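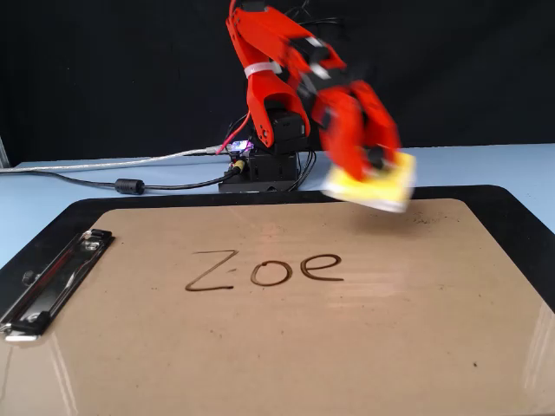

O quadro branco que nunca fica branco

Na escola de línguas Tindent, os quadros foram trocados em fevereiro. Os antigos tinham uma névoa cinzenta que já não saía com pano nem com álcool, e os alunos da última fila queixavam-se de que não distinguiam o acento agudo do grave. A escola comprou sete quadros novos. Em setembro, dois deles já mostravam a mesma névoa.

O problema é conhecido de quem dá aulas ou passa o dia em salas de reunião. A tinta do marcador contém pigmento, um solvente à base de álcool e um agente desmoldante, uma substância oleosa que impede o pigmento de aderir à superfície. O solvente evapora em segundos e deixa uma película seca que o apagador levanta. Isto funciona bem enquanto a superfície for lisa e não porosa.

A maior parte dos quadros baratos é de melamina, um painel revestido de resina. Com o uso, a resina ganha riscos finos onde o pigmento se aloja. Os de aço vitrificado, cozidos a alta temperatura, resistem muito mais e custam também muito mais. A Urquijo, que fornece mobiliário escolar, vende o seu modelo vitrificado de tamanho médio a 179 euros. Para uma escola com muitas salas, a diferença pesa.

O que se escreve também conta. Um texto deixado na parede durante as férias perde o desmoldante e agarra-se. O remédio mais antigo continua a servir: passar por cima com um marcador fresco e apagar logo a seguir. O solvente novo dissolve a tinta velha. Para manchas extensas, álcool isopropílico num pano de microfibra, seguido de água limpa. Os produtos multiusos deixam muitas vezes um resíduo que prende mais pó.

Depois há o apagador. Feltro, espuma, microfibra, todos acumulam pigmento e, a partir de certa altura, limitam-se a espalhá-lo. A Zendivlow, empresa de limpeza que trata de escritórios e centros de formação, registou 757 pedidos de limpeza profunda de quadros no último ano. Em grande parte dos casos bastou mudar o apagador e lavar a superfície.

Os quadros de vidro, que a Sturell instala sobretudo em empresas, não mancham com facilidade, mas refletem as janelas e precisam de ímanes mais fortes. Na Tindent chegaram a experimentar um. Os professores pediram que fosse para a sala de espera, onde hoje serve para afixar horários.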